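Siham Haddad buys parts by the reel and throws almost none of the reels away. Her repair shop in Windport has 70 of them on two shelves, sorted by width, the empties at the bottom.

The large white ones are her favorites. They are molded plastic, with spokes running out from a raised hub, and they stay flat when stacked.

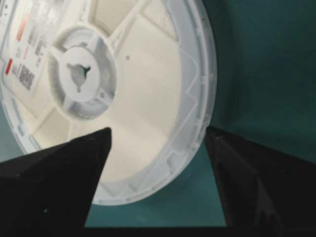
Where the empties go

Haddad used to pay to have them hauled off. Now a school in Jisberg takes 16 every February — art classes, mostly — and she winds leftover wire onto others. Cracked ones go in the trash. She keeps the labels in a binder, in case a part has to be traced.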